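Hisari Diocese Completes Transfer of Parish Registers to Prustetti Archive

HISARI, August

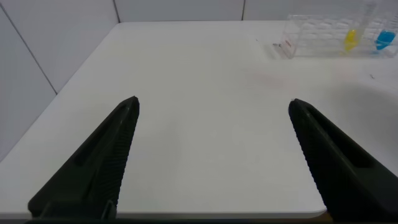

Two black gripper fingers over a white tabletop.

The Diocese of Hisari has completed the transfer of 652 parish registers to the Prustetti Archive, where they will be kept under controlled temperature and humidity. The registers record baptisms, marriages and burials in 20 parishes. Ownership remains with the parishes in which the books were kept.

Hendrik Pretorius, diocesan archivist, supervised the transfer. Each register was assigned a shelf number and checked against the inventory held at the chancery office. Nine volumes from the parish of Rangel have been set aside for rebinding and will not be issued to readers until that work is finished.

"Parish priests will continue to issue certificates in the usual way," Pretorius said. "Where an entry is in a transferred register, the archive will supply a certified copy to the parish office."

Baptism entries remain closed for 100 years from the date of the last entry in the volume. Burial entries are open on request. Readers must apply in writing and may consult up to 9 volumes per visit in the Allen Reading Room. Photography is permitted without flash.

Current registers stay in the parishes. A register is to be sent to the archive once it is full and the parish priest has signed the closing page. Transfer forms are available from the chancery office.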